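Llevaba meses diciendo que iba a dejar el café y al final ha pasado lo contrario: ahora me levanto antes para tomarme dos. Mi madre dice que así no hay quien duerma, y seguramente tiene razón, pero a las seis de la mañana esta calle es otra cosa y yo no me la pierdo.

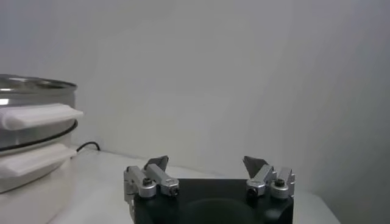 Arnthorpe, abril

Bueno, lo que quería contar es lo del autobús a Pelby. ¡Lo han cambiado otra vez! El 11 ya no para delante de la panadería, hay que subir hasta la rotonda, y el martes me planté en la parada de siempre como una tonta, con la mochila y el paraguas, 30 minutos mirando la carretera. Pasó Pascal Pruvost en bici y me gritó algo que no entendí (era eso, claro, que la parada ya no existía).

Total, que me fui andando. Y mira, el camino viejo es precioso, con las zarzas ya verdes y el río muy alto para estas fechas. 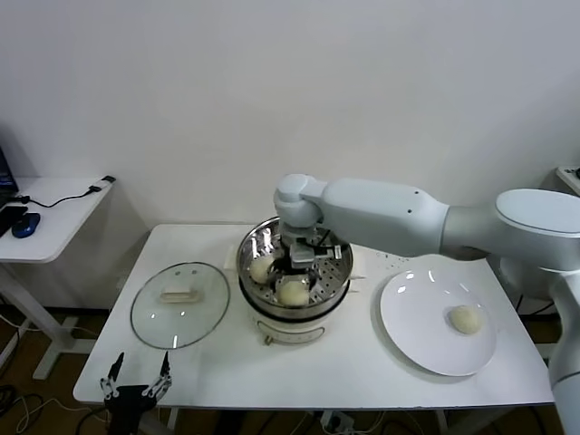

Llegué a Pelby con los zapatos perdidos de barro y un hambre tremenda, pero tan contenta que ya estoy pensando en repetirlo y seguir hasta Ukthorpe. Si alguien conoce el tramo del puente, que me diga si se puede pasar sin botas, porque las mías tienen un agujero y no pienso comprar otras hasta el otoño.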